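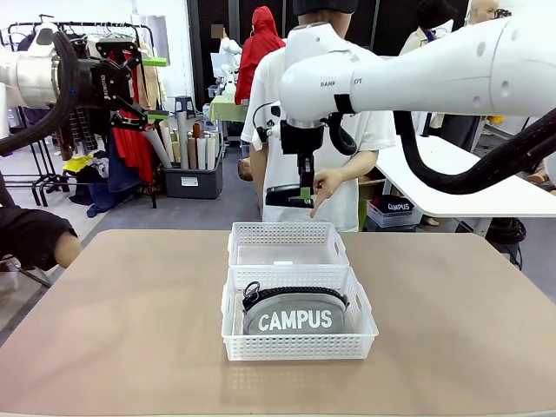 # Ticket: heating keeps dropping out, Stomeck boiler with Ritolon thermostat

**Status:** open, sort of

Hello again, me with the cold flat. I've kept this as one long running log because last time I sent four separate emails and they ended up with four separate people, so please read the lot before replying if you can bear it!

## What it does

The boiler fires up fine, runs for a bit, then the thermostat on the hall wall shows the little broken chain symbol and the heating goes off. Hot water carries on as normal. If I leave it alone it sometimes comes back by itself after an hour or two, and sometimes it doesn't come back until I go and poke it.

It started in February, when I needed the heating. Then the weather warmed up and I forgot all about it, as you do, and I only noticed it was still happening when I switched everything on for a test before the autumn. So yes, I'm the person running the radiators on 19th July with all the windows open.

## What I've got

- Boiler: Stomeck, the wall-hung one, in the kitchen cupboard
- Thermostat: Ritolon wireless, on batteries, in the hall
- Receiver: the white Ritolon box that's wired in next to the boiler
- Router: Kozma, in the front room (I only mention it in case it matters, see further down)
- Flat: ground floor, old building, very thick walls between the kitchen and the hall

## Things I tried first

**Batteries.** Changed them twice, the second time with a brand new pack from the shop. No difference. The battery symbol was showing full before I changed them as well.

**Turning it all off and on.** Switched the boiler off at the fused spur, counted to thirty, switched it on again. Worked beautifully until teatime and then the broken chain was back.

**Boiler pressure.** The needle was a bit low so I topped it up to the middle of the green. It has stayed there since. I don't think this had anything to do with it, but your phone line asked, so there's the answer.

**Pairing again.** Held down the button on the receiver until the light blinked, then went through the menu on the thermostat. It took three goes. The booklet says the light should go solid green, and mine goes solid orange for a second and *then* green. Is that normal? I asked this in my last email and didn't get an answer.

## The fault codes

After the second dropout I found out (from your own website, third page of the help section, very well hidden) that you can hold the plus and minus buttons together and get a list of past faults. Mine looked like this:

| Code | What the booklet says | How many times |
|---|---|---|
| 48 | Lost contact with receiver | Most of the list |
| 176 | Not in the booklet at all | Twice |

So what on earth is 176? The booklet stops well before that. I tried looking it up and found one other person asking the same thing on a forum, with no replies, which cheered me up no end.

Neither of the 176s lined up with the heating going off, as far as I can tell. One was in the middle of the night when the heating wasn't due on anyway.

## Moving the thermostat about

Your first reply said to try the thermostat closer to the receiver. It came with a little stand, so I took it off the wall and moved it from place to place for a few days at a time.

1. **Kitchen worktop, right by the boiler cupboard.** Not one dropout. But the kitchen gets warm from cooking, so the heating thought the whole flat was toasty and the bedroom was freezing (well, it would be in winter).
2. **Kitchen doorway, on top of the bookcase.** One dropout, came back within minutes.
3. **Hall, on the floor under its usual spot.** Dropped out the same evening.
4. **Hall, usual spot, with the kitchen door propped open.** Lasted longer than I expected, nearly two days, then dropped.
5. **Front room, next to the Kozma router.** Hopeless. Broken chain almost straight away and it wouldn't come back until I carried it out again.

From number 5 I thought it must be the router, so I switched the router off overnight and put the thermostat back in the hall. It still dropped out. I'm fairly sure now that it's the walls, or the receiver being weak, or both.

## The receiver

I had a look at where the receiver is fixed. Whoever put it in has mounted it right at the back of the cupboard, behind the flue and with a metal bracket across the front. I haven't touched it - there's mains wiring in there and I know my limits. But it can't be helping, can it?

The label on the side gives the model as a 2000. The booklet I was given is for the 3000. I only spotted this last week, and it may explain the orange light, and perhaps the missing fault code too. Could somebody please send me the right booklet? A PDF would be fine.

## Your second reply

You suggested a full factory reset. I did it, with the wrong booklet, and lost all my heating times, but it did pair first time afterwards and there was no orange light at all. It ran for three days in the hall with no broken chain and I was about to write and say thank you. Then this morning it went again, code 48, same as ever.

## Where things are now

The thermostat is back on top of the bookcase by the kitchen door, which is the best compromise I've found. I've set it a degree lower to allow for the cooking.

What I'd like from you, please:

- the booklet for the 2000
- what code 176 means
- whether an engineer can move the receiver out to the front of the cupboard, and whether that's covered or I have to pay
- if it isn't covered, whether the Lanau signal booster works with this model (the shop said "should do", and I'd like a bit more than that before I buy one)

I'm in most mornings if somebody wants to ring. Please let it ring for a while as the phone's at the other end of the flat - and yes, that one gets a perfectly good signal through the walls.

**Added later:** it's just come back on by itself. I haven't touched anything. Please don't close the ticket!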